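Home | Notebook | Materials | Bench log | People | Search

Bench log - January, started 9:40

Sealant aging, second round. Picking up from where the Cabrera samples left off. Short version for anyone skimming: the cold set is fine, the warm set is not, and I still don't trust the scale by the window.

Pulled the warm strips at 80 C this morning. 12 strips in, 12 out. Edges have gone yellow on the Zumach ones, worst near the clamp. Caltetik strips still clear but they feel stiff. Bent one over the dowel and got a hairline on the outside face, maybe a third of the way in. Bent a second one slower, no crack. So bending speed matters and we never wrote down a speed last time. Going to use the metronome app, one full bend per four beats, until someone has a better idea.

Mark Anthony thinks the yellowing is from the primer and has nothing to do with the sealant. Could be. We have no unprimed strips at 80 so can't say. Making four tonight. Wiping the glass with alcohol only, no primer, same bead width.

Bead width - the old jig leaves a fat start and a thin tail. Cut the first inch and the last inch off every strip from now on. This throws away a lot of material but the weights were all over the place with the ends left on.

Went through the small tubes too. Keeping them in trays on the table for now, they roll off the shelf. Wrote the open date on tape for each one, put the tape on the tray and NOT on the tube, the tape comes off once there's any solvent on your gloves. If you open a new one please do the same. 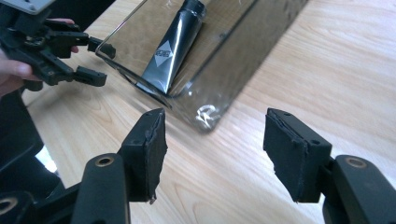 Dark tube in clear tray, label not legible at this angle.

Cycle rig: stopped overnight at 3,000. Counter says 3,000 anyway, the belt was off the pulley when I got in so real number is anyone's guess. Throwing that run out. Belt back on, tightened, restarted 10:25. Do not open the lid to check on it, the switch resets the count (yes, still. Jamgate says the replacement switch has shipped).

Peel test on the cold set, quick numbers only. Failure was in the sealant itself on all but one strip, which is what we want. The odd one let go clean off the glass, left a bare patch the size of a thumbnail. Strip 17. Probably a fingerprint under there. Keeping it in a bag with a note, don't toss it.

Scale: drifts when the heater kicks on. Weighed the same brass slug before lunch and after and got two different answers. Moved all weighing to the back bench. Old weights from the window scale are marked W in the sheet, treat them as rough.

To do
- four unprimed strips, into the oven before I leave
- order more nitrile gloves, medium
- ask Caltetik what the shelf life is after opening, their sheet only gives unopend
- bend test again with the metronome, cold set first
- label the second oven shelf, it runs hotter then the top one

Left the warm strips on the rack to rest overnight. Will bend the rest tomorrow, first thing.

Mark Anthony Lagman has the oven key if you need it.

Contact the lab | © Bench log, all entries | Back to top

This site uses cookies to remember your login. OK | Settings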